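Leave the Tray on the Table

Quick one today, I have a bus at 5 and the laundry is still going.

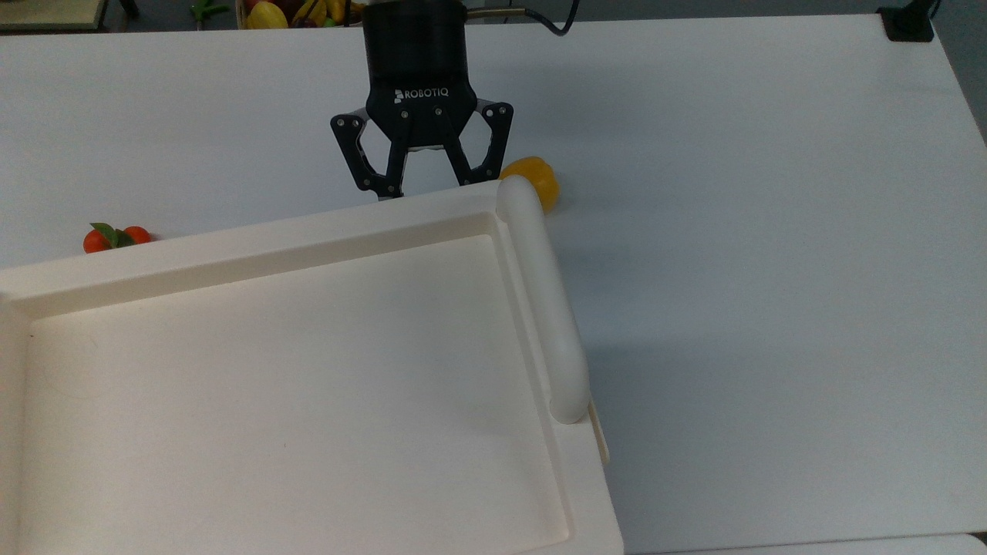 Čestmír Polák wrote in after my last column to say that trays are one more thing to wash, one more thing to store, and that people in Zalstead managed fine for years by carrying two cups at a time. Fine. Two cups. And the spoons? The sugar? Back and forth, back and forth.

My position hasn't moved. A big plain white tray, raised rim, a handle you can get your whole hand around, and a table with not much else on it but a yellow pepper and two tomatoes. Keys go in the tray. Mail goes in the tray. The table stays a table. I've lived both ways, 11 years with the stuff spread out in the old apartment in Urusville and now this, and I'm not going back.

Plastic, yes. I know. My sister has a wood one she oils every July like it's a horse. Lovely thing, weighs a ton, lives on top of the fridge where it does no good to anyone. Plastic gets wiped. Done. Off-white is better than bright white too, dont ask me to prove it, it just looks less like a hospital.

What I can't stand are the little ones. Postcard size, one candle, one stone. That's a saucer with ambitions. If you can't get dinner for two on it, put it back on the shelf. I saw one for 60 dollars at the market in Kononell and walked right out.

So Čestmír, wash the extra thing. It takes a minute, maybe less if you don't let the jam sit. Mine had jam on it untill this morning, and I'm still ahead on trips to the kitchen.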